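Week 2: White space and the printed page

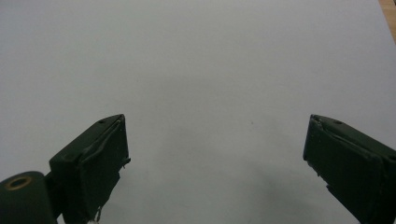 Fig. 1. A pale surface with a strip of wood at the top right corner.

Right, margins. I know, I can hear the groaning from here, but bear with me — this is my favourite week! Last time we looked at the Mistcombe parish newsletter, which crams 251 words into a space the size of a postcard, and most of you gave up by the second column (so did I).

For the seminar, please read Ylva Åberg's handout on line length and have a go at the exercise on page 9. Take any leaflet you like, double the margins, cut the text to fit and bring both versions along. I'm curious what you'll throw out first. I usually lose the adverbs, then the logo.

Drafts to me by 14 January 2021, please.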